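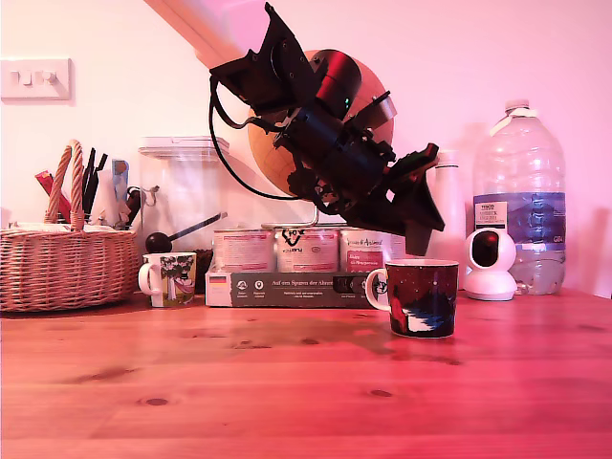

Tabletop storage

Tabletop storage is the practice of keeping small household goods on the surface of a table, usually along the wall side, in containers that remain in view. It is distinguished from cupboard storage, in which goods are held behind doors, and from shelf storage, which depends on fixtures attached to a wall. The practice is common in rented rooms, shared workrooms and small kitchens, where the table serves for eating, writing and light repairs in turn.

Terminology

Writers on home management use several names for the arrangement. The term "back row" refers to the line of containers placed nearest the wall. The open surface in front of it is called the "working field" in the Brosbridge Household Manual, a loose-leaf guide first issued to tenants of the Brosbridge housing estate, and the expression has since passed into general use among teachers of home economics. Goods placed on top of other goods are said to be "seated".

Containers

Baskets

The woven basket with a tall handle is among the oldest containers used for the purpose. It was made for carrying, and its use as a standing container for pens, tools, packets and papers is a later habit. Long items are generally set upright on one side of the handle, with flat items tucked between them. The handle allows the whole collection to be lifted away when the table is needed for a meal. Its chief drawback is depth - small objects sink to the bottom and are seldom recovered until the basket is emptied.

Tins

Round metal food tins are kept in the back row both before and after use. Full tins are heavy enough to serve as a base for lighter things. Three tins of equal height, placed side by side, form a support on which a lamp, a clock or a small globe may be seated. Labels are commonly turned outward so that the contents can be read from a chair.

Cardboard multipacks

Canned goods sold in groups are often left in the open cardboard box in which they were packed. The box keeps the cans together and can be moved as a unit. Pet food is frequently stored in this manner, and the wording on such packaging tends to be extensive. German-language cans, for instance, may bear the term "Monoprotein" beside the name of the meat, such as "Huhn" (chicken), indicating a single source of animal protein.
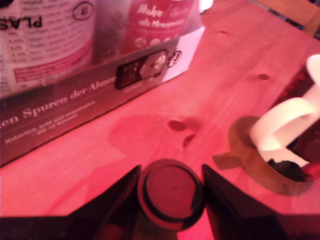

A partly emptied multipack is less stable than a full one, and the remaining cans should be kept toward the middle of the box. Many households also use the spare space for unrelated items of similar height. Rolls of tape, by contrast, are normally kept outside the box, either flat on the table or standing on edge.

Clear plastic containers

Clear plastic containers with lids are used for goods that must be identified without opening. They are usually placed at one end of the back row, beside the basket. The Stomex company supplied a range of such containers to schools and boarding houses, and its catalog recommended that lids be stored on their containers at all times.

Arrangement

Most guides advise placing taller objects behind shorter ones. Mugs and other vessels in daily use stand at the front of the back row, with their handles turned to the side from which they are reached. Books may be laid flat beneath or before the tins, though the practice is discouraged for bound volumes of any value.

Decorative objects are a regular part of the arrangement. Globes are especially common, and cork globes, which are light in weight, are well suited to being seated on other goods. A globe on a flat metal base requires a level support, and the tins beneath it should touch one another. Cork boards and trivets may be leaned against the wall, where they take up little depth.

The condition of the table itself also receives attention. Light wooden tops with visible knots are widely favored for the working field. The Ackah survey of rented rooms, which gathered replies from 800 households, found that tenants with wooden tables were more likely to use mats and trays than those with glass or metal ones.

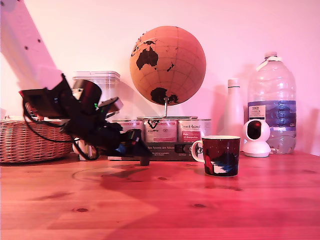
Study and teaching

The subject received little formal study before the work of Esi Ayaaba, whose handbook Within Reach of the Chair treated the household table as a place of storage in its own right. Ayaaba divided tabletop goods into those used daily, those used weekly and those kept for their appearance, and held that the third group should never occupy more than 25 percent of the surface. The handbook was printed in an edition of 4,000 copies by the Carnico press.

Later teachers have questioned the limit. The revised Brosbridge manual omits it and advises only that the working field be wide enough for an open newspaper.

See also

Household baskets
Food packaging
Kitchen organization
Desk accessories

This article was last revised on Oct 20, 2019.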